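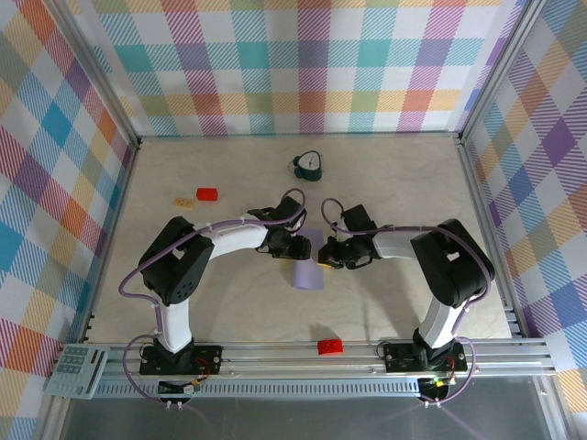

## Two arms on one rail: notes from the workshop bench

Tips collected while setting up a pair of small arms on a shared bench. They assume the arms are assembled, the joints have been zeroed and the power supply has been checked on a meter.

### Rail and bases

Bolt both bases to the same length of aluminium extrusion. Separate rails will drift apart each time the bench is leant on, and the two arms then disagree about where the middle is. Fit the T-nuts before the end caps. Tighten each base in 2 passes, diagonally, and scribe a line across plate and rail with a sharp pencil. A base that has slipped will show as a broken line.

Check the rail for twist with a straightedge before any arm goes on. Ours had a bow of roughly a millimetre, taken out with card shims under the front edge. The card has since been replaced with brass.

### Cables

- Run the cable outside the links and leave a loop at the wrist. Size the loop with the wrist turned to its limit, then add 50 mm.
- Use soft ties at the elbow. Hard nylon ties cut into the sleeve.
- Coloured sleeving is worth the money. Purple shows up well against black and white parts.
- Move each joint by hand through its full travel, power off, before the first powered run. Listen for the sleeve rubbing.

### Walls

Plain board works, but fabric is quicker to change. Cut it oversize, iron it, and stretch it from the centre outwards. Double-sided tape holds for a month or so; the Bader clips hold better and leave no residue. Vertical posts at the back corners keep the join straight. 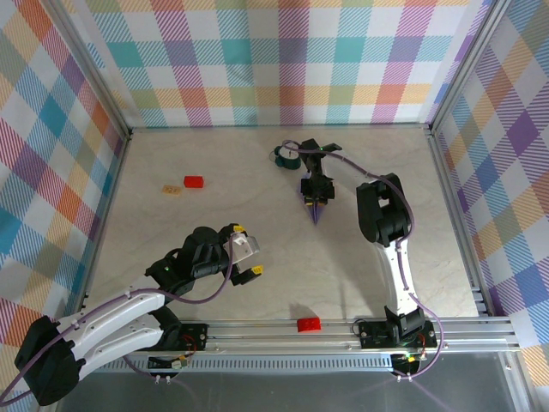 Patterned cloth needs one extra check – the repeat should run level with the floor, or any measurement taken by eye against it will be out. Fix the bottom edge last.

### Small parts for reach tests

Toy bricks are cheap, and the studs give the jaws something awkward to deal with. Start with one brick near the rail and one well back. The near one is the harder reach, as the elbow has to fold tightly. Flat tiles are harder again. If the jaws skid over the top, lower the approach by 2 mm at a time and stop when the finger pads just touch the floor.

### Fixings and spares

The Listura kit is supplied with M4 bolts throughout. Keep 4 spare in a tin, plus washers. Koskela brackets (part 909 in the workshop drawer list) fit the same slot but need the longer bolt. Varkska brackets do not fit without filing.

### Before switching off

1. Lower both arms to rest. They drop when the motors release.
2. Support the elbow by hand if the rest pose is not reached.
3. Switch off at the supply, then at the wall.
4. Wipe the floor panel with a barely damp cloth. Grit under a tile is enough to spoil a grip.

Retighten the base bolts after the first 50 hours. Thread lock on the wrist screws only, the medium grade.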